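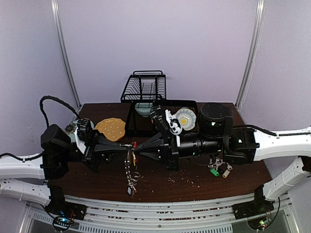 Awuor Kirui objects to this whole unit. Her position, sent in ahead of class and repeated with my thanks, is that asking whether a machine can do chores is the wrong question. Her dishwasher does chores. Her washing machine does chores. What she wants to know is whether a machine can do the chore in between, where things get carried, sorted, untangled and put back by someone who would rather be sitting down.

Fine. We will use her question. It was better than the one I had on the syllabus.

Unit 4: Chores, or Why You Still Own a Sponge

Read before class: the Prelik case (in the packet) and your own notes from the November shop visit, if you can find them.

1. What we mean by "can"

There are at least three meanings in use, and people slide between them when they have something to sell.
Can, once: it happened one time and there is a video.
Can, usually: it happens most of the time, on this table, with these objects.
Can, unattended: you leave for work and are not nervous.
Most of the arguing in this field is between someone using the first meaning and someone using the third. When you read the packet, write 1, 2 or 3 in the margin beside every "can." You will run low on 3s.

2. The keys problem

Take a bunch of keys. A child can pick it up, pass it from one hand to the other and pull one ring free of another. Now try to write down how. The bunch has no fixed shape. It changes when you touch it, and again when you lift it. Rings hide behind rings, and shiny metal gives a camera trouble. Two grippers with pointed fingers have to agree on where a small thing is while that thing swings.

Compare a plate. A plate has the good manners to stay plate-shaped. You may have to learn where its edge is, but you only have to learn it once per lift. This is why so many kitchen demonstrations feature plates and so few feature a junk drawer.
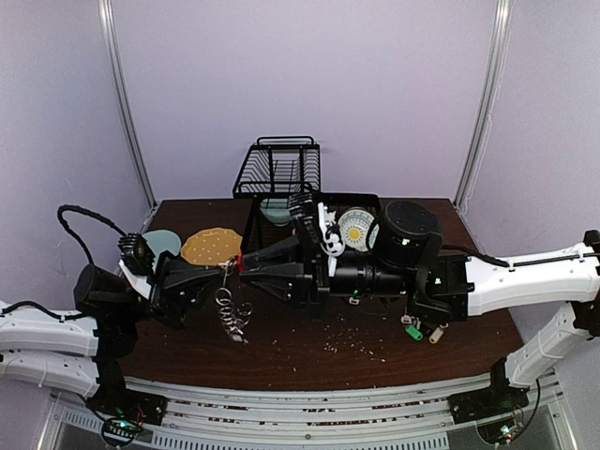 Fig. 4.1. Two arms, one bunch of rings. Dish rack at the back.

Discuss with a neighbor: which part would you find hard with oven mitts on? Which part would you find hard with your eyes shut? The first list is mostly about touch and the second mostly about sight. Keep both lists, we use them again in Unit 5.

3. Counting honestly

The Prelik case is a small sorting cell run for 800 trials. The summary page reports 276 clean finishes. It also reports, in smaller type, that a person reached in to help on 44 of them. Are those 44 clean? Prelik says yes. Mutua Biwott, who ran the night trials, says in his appendix that he would like his evenings back if so.

Work out the rate both ways. Then decide what you would need to know about the other trials before quoting either number to your boss. (Dropped the part? Never found it? Someone hit stop to go eat?)

4. The shop floor is not a kitchen

Shops cheat, and good for them. A shop can bolt down the tray, fix the lighting and refuse any part that arrives upside down. At Betow the fixture came first and the robot second, and the fixture did most of the work. You can't do this at home unless your family is unusually obedient.

So when someone tells you a machine already does this in a factory, ask what the factory did to meet it halfway. Marcelino Cifuentes will go over the Betow fixture drawings in section. Bring a ruler.

5. Crumbs

A short topic, and the one students skip. Real surfaces have stuff on them. Crumbs, grains, lint, a cable. A person brushes past all of it without noticing. A machine may treat a crumb as an object, or as nothing, and each choice costs you something - phantom objects to avoid in the first case, a gritty table in the second. Wiping up is a chore too, and it tends to be left out of the score.

Homework

Pick one in-between chore from your own week. Write the steps as if for a machine that is strong, patient and has never met a sock. One page. Then mark the step where you would bet against it, and say how much.

Oduor Mwaipopo has the extra copies of the packet. Swapping chores with a classmate is allowed if you both put it in writing.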